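The Second Life of Small Clothes

At the Trastis children's clothing exchange in Triruvville, the working day begins at a long table. Garments that families have outgrown are emptied from their bags, separated by size, and examined one at a time before anything is washed, mended or folded. In the last year the exchange received 3,191 items. Most were made for children under the age of four.

The order of work is fixed. Each piece is laid flat and smoothed by hand from the waist outward. The seat and the crotch seam are checked first, then the leg openings, then the print. Cotton knits demand particular patience, as the fabric relaxes with every wash and a hem that looks even on a hanger may prove wavy on a flat surface.
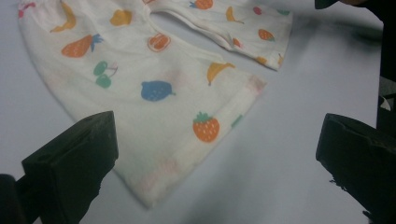 Marks are sorted into two groups. Food and grass stains are treated with a paste of washing soda and left overnight. Dye transfer is harder to remove, and the exchange will accept a faint trace of it on garments intended for play. Clothing with holes goes to the mending shelf, where 108 pieces were waiting at the close of December.

Printed cottons remain the most requested items in the catalog. Parents who visit the exchange ask for fruit, animals and stars well before they ask for stripes, and fruit prints on a pale ground seldom stay on the rail for long. The exchange has set aside 38 of them as reference samples, cut from clothes too worn to pass on. Staff consult these when matching patches, and the Meireles sewing workshop borrows them for its evening classes in simple repair.

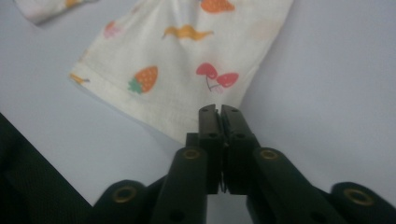 Strawberries and cherries on cream-white cotton, with a line of stitching along the hem.

Hems receive a separate inspection. A sound one lies flat and keeps its stitching when drawn gently between two fingers. Where the thread has broken, the band is unpicked to the nearest seam and sewn again with a narrow zigzag, which allows the knit to stretch. The Indero mill supplies the thread in white and ecru — the two shades that serve nearly every light garment.

Finished clothes are folded in thirds and stacked by size, with the print facing up. Families may take up to six pieces per visit. Last season 422 households did so, and the exchange opens again for collections at nine in the morning, with sizes for newborns kept on the lowest shelf beside the door.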